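Speaker notes: Room noise and the home voice booth
Dromum Audio Meetup, April 2026
Talk by Awuor Lukumay

Slide 1. Hello, name, what I do. I edit spoken word for Swanepoel, mostly audiobooks, all of it recorded by narrators at home. Thank Stepan for running the desk tonight.

Slide 2. Play clip A (raw, Prulitdale session). Let the first few seconds run before anyone talks. Ask what people hear. Somebody will say hiss. The bigger problem is the hum underneath.

Slide 3. Noise floor. Record a stretch of silence with the mic at working gain. Do this before reading a word. If the floor sits at minus 68 you can leave it alone in most cases. If it is much higher, go looking for the source before you open a plugin.

Slide 4. Where hum comes from. Ground loops, dimmers, cheap power supplies, motors. Unplug things one at a time and listen on headphones. Balakrishnan found his in a laptop charger.

Slide 5. Hum filters. Notch the fundamental and the first 3 harmonics, narrow. Don't go wide on a low male voice, it thins out fast. Play clip B, then bypass.

Slide 6. Broadband reduction. Two light passes sound better to me than one heavy one. Watch the ends of words, where the artifacts show up first. Clip C is the overcooked version. Expect a laugh.

Slide 7. Reflections. Hard surfaces near the mic give a short, boxy echo that no denoiser handles well. Blankets behind the reader first, then the sides. Foam squares do little below the mids.

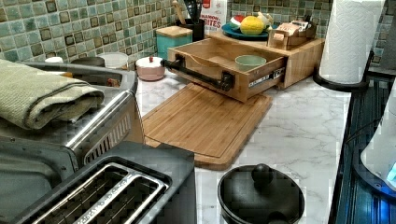
Slide 8: Kitchen counter, toaster, tile backsplash.

Slide 8, continued. Tile and stone bounce the top end, so s sounds get sharp. I usually take a dip with a de-esser set above 2000 Hz and move up until it stops catching the vowels. Clip D.

Slide 9. My order: hum, clicks, light denoise, EQ, compression, de-ess, level. Dalibor puts EQ first. Either works if you check the floor again after compression.

Slide 10. Questions. Session files are on the Zumisstead drive, ask Stepan for the link. Hand over to Aiguo for the mic shootout.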